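Natby desk-tidying project: progress report for February

Hi all,

You asked for this one a bit earlier than usual because of the gripper fault, so I'm going to start with that and get to the cheerful stuff afterwards. Short version: the arm closed harder than it was told to, it did it more than once, nobody got hurt, and we've stopped all powered runs with people in reach until the fix has been checked. The long version is below and it's a bit of a saga!

On Thursday, a little after lunch, we were running the pen-sorting task on the Clurnen arm. It had been going really well (I'd been composing a smug email to you in my head). The arm picked up a pencil, carried it over to the cup, and then didn't let go. The log says the controller sent the open command and the hand never acknowledged it. After the timeout the software tried again, and the retry went out as a close command at full force. The pencil snapped and one half flew off the table. I hit the stop button, the arm froze, and we all stood there looking at it.

My first thought was a loose cable, and I spent most of that afternoon wiggling connectors and finding nothing. So I went back through the logs for the whole month. We did 946 pick attempts in February before the stop, and 8 of them show the same missing acknowledgment followed by a full-force retry. Seven of those were on thick markers that can take a squeeze, so we never noticed. That's the part that bothers me most. The warning was sitting in our own files and we weren't reading them, and that's on me. We only looked at success and failure, and a marker that gets squashed and then dropped in the right cup counts as a success.

The cause is in the retry code, which we wrote ourselves in the fall. When a command times out, the code is supposed to resend the last command. Under a certain timing it resends whatever is in the buffer instead, and the buffer starts out filled with the default, which is "close, maximum." I'd like to blame the Novton gripper for this, and it does drop a message now and then, but a dropped message should be boring. We made it exciting.

What we've changed so far: the default in the buffer is now "hold still." A retry can never ask for more force than the original command did. And there's a hard limit set in the gripper's own firmware, well under what it takes to break a pencil, so even if our code does something silly again the hand won't go along with it. I ran 59 forced timeouts on the bench with those changes in and all of them ended with the hand holding still. I want a lot more than that before I trust it. 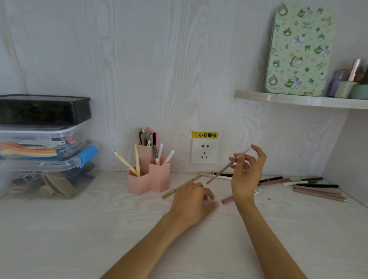

While the arm has been parked we've put the time into human demonstrations, which we were behind on anyway. We have 363 usable recordings of people handling pens and pencils on a cluttered desk, and they're lovely data, much messier than what the arm was practicing on. People do all sorts of things that we never wrote into the task. They'll park one hand on a pencil while the other hand deals with the next one, or roll something along the desk before picking it up, or turn a pen around in the fingers on the way to the cup. Our old plan had one hand, one object, straight up and straight over, so I think we've been making the problem harder than it needs to be.

The recordings also gave me something to set the new force limit against. Joo, our labeling tool, now has a tag for grip type, and going through the clips with it you can see how often people hold a pencil with just the thumb and one finger. We'd been using a full grab for everything, pencil stubs included. So the next version of the task starts with a light pinch and only tightens if the thing slips. That would have been a good idea with or without the fault.

On safety in the room itself: until now our rule was that whoever was resetting the desk could reach in while the arm was paused. Paused isn't off, and a late retry could have gone out with someone's fingers in there. From now on, power to the gripper is cut before anyone reaches in, using the switch by the door, and the person reaching in is the one who flips it. It makes resets slower and a bit annoying. I've had one grumble already and the answer is still no.

Schedule and money: the powered two-arm trials move back three weeks. The demonstrations were in the budget already, so the pause itself costs us very little. I'd like to move some of the travel money over to buy a second gripper, so we can keep one on the bench purely for fault testing. Could you let me know if that's okay before I order it?

Still to do before we power up around people again: a longer overnight timeout test, a read through the retry code by somebody outside the project, and an alert in the logs that shouts when a command goes unacknowledged. If any of those turns up something new I'll write the same day and won't save it for the March report.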